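# Open day, Stosthorpe site – speaker notes

Slot is the second of the afternoon. Mixed audience: local firms, two college groups, some families. Keep the maths out unless asked.

**Opening**

- Welcome on behalf of Previtz. Toilets and fire exits were covered by the first speaker, do not repeat.
- State what the talk covers: how the Sopacua kitchen tasks are built, how they are scored, and what carries over to the real arm downstairs.
- The demonstration at the end is live. It may fail. Say so now.

**Why a kitchen**

Start with the factory cell most of them will know. Parts arrive in the same place, in the same orientation, and the arm repeats one path. A home kitchen gives none of that. Shelves sit at awkward heights, cupboards get in the way of the elbow, and glossy surfaces give poor depth readings on most sensors.

We therefore train and test in simulation first. A run costs a little computer time and a collision costs nothing. Object positions, lighting and surface finishes can be changed between runs by editing one settings file.

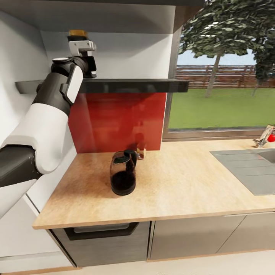

Shelf tasks are the ones to dwell on. Working space between a shelf and the cupboard over it is short, and the planner has to fit the gripper, the wrist and whatever is being held into that gap. Contact with the cupboard is allowed in the scoring but penalised by force. Contact with the shelf edge is treated the same way. Dropping the object ends the run.

Pause for questions on this if there are any – it was the part people asked most about at Drevville in November.

**How a run is scored**

- Each task gets 1000 runs with the starting positions varied.
- A run is stopped at 2000 control steps whether or not it has finished.
- Success means the object is released, upright, and still there 5 seconds later.
- Runs are processed in batches of 512. Only mention this if the college groups ask about hardware.

Explain that a single success rate hides a lot. Two controllers can score the same and fail in different ways: one by being slow, the other by knocking things over. We keep the failure types in separate columns and read those first.

**What carries over and what does not**

Reach and joint limits carry over well. The model of the arm is taken from the maker's drawings and checked against measurements on our own unit. Friction is poor. Glass and liquids are worse, and transparent objects are drawn far more cleanly in simulation than any real sensor will report them.

Do not claim the simulator predicts real performance. It ranks controllers against each other, usually in the right order. That is enough to decide which ones are worth an hour on the real arm.

**Lead-in to the demonstration**

- Move the group down in two halves. Yellow line on the floor is the limit.
- The operator holds the stop button throughout. Point it out before power goes on.
- Task is a single pick and place onto the lower shelf, at reduced speed.
- If the first attempt fails, reset once. If the second fails, show the recording and carry on to questions.

Leaflets are on the table by the lift. Room needed back by the next speaker, so finish questions in the corridor.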